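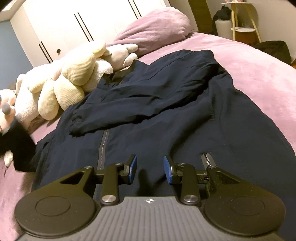 Plurton Garment Handling Set: Data Card

Version and maintainer

Release 5, dated February 12, 2023. The set is maintained by Aurelio Arroyo at the Erkwood shared workshop. Corrections should be sent to the workshop desk with the episode number in the subject line.

Summary

Plurton is a small collection of demonstrations recorded with a hand-held two-finger gripper on clothing in ordinary bedrooms. It supports the Nirnness arm, a home-built manipulator intended to fold and put away outerwear. The set holds 197 episodes, of which 43 are reserved for testing and must not be used for training.

Hardware

The gripper is built from the Egilsson linkage drawings, with blue pads on the inner faces of the fingers and a crosshair marker on the ribbed center plate. The marker serves as the reference point for alignment — builders who move it must repeat the calibration in full. Pad wear is recorded in the session log.
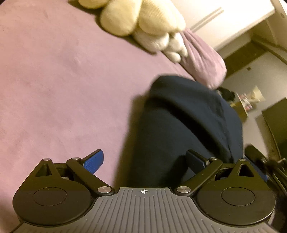 Fingers open over dark navy fabric on a pink bed sheet.

Known limitations

Dark fabric is difficult for the current segmentation model, which loses the finger outline where a pad falls in shadow. Motion blur is present in more than 9 episodes; these remain in the set and are flagged in the index. Household items in the background have not been labeled.

Permitted use

Members may copy the set for study and for work on their own machines. Redistribution requires written approval from the maintainer. Room interiors may not be used to identify a residence.

Planned changes

A revised index with separate labels for sleeves and zippers is planned for April. Episode numbers will not change.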